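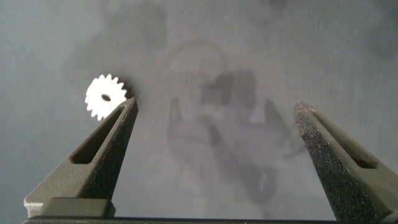 3.2 The loose gears

The gears came to us in two lots. The larger lot was part of the contents of a toy and clock repair shop in Girnness, which had kept spare and salvaged parts in tins with little labelling. The smaller lot was bought by the first author from a dealer in Anano who had broken up a number of faulty desk printers and music boxes for their mechanisms. The two lots were kept apart until every item had been given a number, and the numbers were never reused, even where a part was later set aside as unsuitable. When numbering closed on 4/20/18 the list stood at 2848 items, of which 752 were gears or parts of gears. The remainder were screws, springs, bushes, levers and broken pieces of housing, and are not dealt with in this paper.

Metal gears were taken out first, then worm gears, crown gears, racks and compound gears (those with two sets of teeth moulded in one piece). Compound gears are common in cheap mechanisms and would have made a useful group of their own, but the smaller of the two sets of teeth is often hard to reach with the gauges we had. What remained were single plastic spur gears, with straight teeth around the rim and a hole at the centre for a shaft or pin. After removing pieces with missing or crushed teeth we were left with 151 of these, and they form the set used in the rest of Section 3. A white gear of this type is shown in Figure 4. It is flat and thin, with short, evenly spaced teeth and a small hole near the middle.

Teeth were counted by eye with a pencil mark on the starting tooth. Each gear was counted twice, by different people, and a third time if the two counts did not agree. Disagreements nearly always differed by one and came from the starting tooth being counted again at the end of the turn. On dark gears the pencil did not show, and a dot of white correction fluid was used in its place. This was wiped off before weighing. Viewing a gear at a low angle proved a poor way to count, as the teeth on the far side bunch together, so all counts were made from directly above with the gear lying on a flat surface.

Outside diameter was measured across the tips of the teeth with a digital calliper. For gears with an even number of teeth this is simple, because two tips lie opposite each other. For an odd number, a tip faces a gap, and the calliper gives a reading slightly below the true outside diameter. We corrected these readings using the usual relation for odd tooth counts and kept the uncorrected figure in the table as well. Each diameter is the mean of three readings, with the gear turned a little between them. Thickness was taken at the rim, and again near the hole if the gear had a raised hub.

The hole was measured with plug gauges in place of the calliper, whose jaws were too wide for the smallest bores. The gauge was pushed in by hand without force, and the largest that entered was recorded. Some of the gears in the Girnness lot had bores that were clearly not round, with more play in one direction than the other. Where this was found the gear was marked "oval bore" and given a second reading. No judgement was made at this stage as to whether the shape came from wear or from the mould. A photograph does not settle the matter, since a round hole seen from the side also looks oval, and the note was only ever made from the gauge.

Colour was recorded in plain terms: white, cream, yellow, black or other. We had hoped to use cream and yellow as a sign of age, but the dealer's lot contained cream gears from printers that could be dated to within a few years of white ones of the same pattern. Nijs, the only maker's name that appeared often enough to be useful, seems to have sold the same gear in both colours. We have therefore left colour out of the analysis and give it in the tables only to help readers match a part to its number.

A gear was put in the same pattern group as another when tooth count, thickness and bore all agreed and the outside diameters fell within the repeat error of the calliper. The largest group had 18 members. Many groups had only one, which is to be expected of stock gathered over years from whatever came through the door. Marks on the face, such as cavity numbers and the small round scars left by ejector pins, were noted but not used for grouping, because gears from different cavities of one mould are the same part for our purposes.

Jarlath Cronin repeated the full set of measurements in January on a sample drawn from each lot, without sight of the first results. Tooth counts agreed throughout. Diameters agreed well except on a few thin gears that had warped and would not lie flat, and for these a second person now holds the gear down by its hub while the reading is taken. The measured gears are stored in numbered paper envelopes in Fulia drawer units, one gear to an envelope, with the pencil marks left on.

Figure 4. White plastic spur gear lying face up on a grey surface.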